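Why do things have colours?
23 August 2022
By Nelu Ursu
Print this page | E-mail to a friend
Reading time: 4 minutes

Look round the room. Red book, green plant, blue sock. Easy. But where does the colour come from? Is it stuck on the thing like paint? Sort of. Mostly it comes from light.

Light is a mixture

Sunlight looks white, or no colour at all. It's really lots of colours jumbled together – red, orange, yellow, green, blue, violet. You see them spread out in a rainbow. Raindrops bend the light as it goes in and out, and each colour bends a slightly different amount. So they fan out.

You can do the same with a glass of water on a sunny windowsill. Put white paper next to it and tip it about a bit. Ask a grown-up if the glass is a heavy one.

What happens when light hits something

Some of it gets soaked up. Some bounces off. The bit that bounces off goes into your eye, and that's the colour you see.

A ripe tomato soaks up most of the blue and green and bounces back red. A leaf keeps the red and blue and bounces back more of the green. Pale things, like a pale wooden desk, bounce back a lot of every colour.
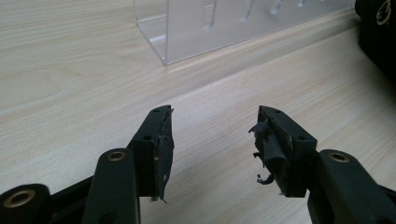

White paper does this best of all. Nearly everything bounces. That's why snow can hurt your eyes on a bright day, and why people in very hot places often paint there houses white.

Now black. Black things soak up nearly all the light and hardly any comes back. So black isn't really a colour of light, it's what you get when there is'nt much light coming back at all.

But then how can you see folds in black cloth? Because a little light still gets away. The creases catch it and look grey. Cloth that was perfectly black would look flat, like a hole.

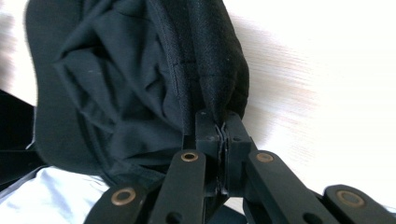 Where does the soaked up light go?

It turns into heat. Only a little, but you can feel it. Lahcen Ramadan's class at Hulme tried it in March with two jars of water, one wrapped in black paper and one in white. Both on the same sunny step for 60 minutes. The black one was warmer. Every group got the same answer, even the group that knocked theirs over and had to start again.

Try it yourself:
– two jars the same size
– black paper, white paper, tape
– cold water, the same amount in each
– a thermometer

Leave them in the sun. Check after an hour. Write it down!

What about the dark?

Go into a cupboard and shut the door (not one that locks). Your red jumper isn't red any more. No light, nothing to bounce, no colour. With a tiny bit of light you'll see shapes but mostly greys. The parts of your eye that see colour need plenty of light to work. The other parts manage on very little, but they can't tell red from green.

Do animals see the same?

No. Bees can't see red very well but they can see ultraviolet, and we can't. Some flowers have ultraviolet patterns that help guide bees to the middle. Dogs see blues and yellows. A red ball on green grass is quite hard for a dog to spot – so buy a blue one.

Words to know

Absorb: soak up.
Reflect: bounce back.
Pigment: the stuff in paint, leaves or skin that soaks up some colours and not others.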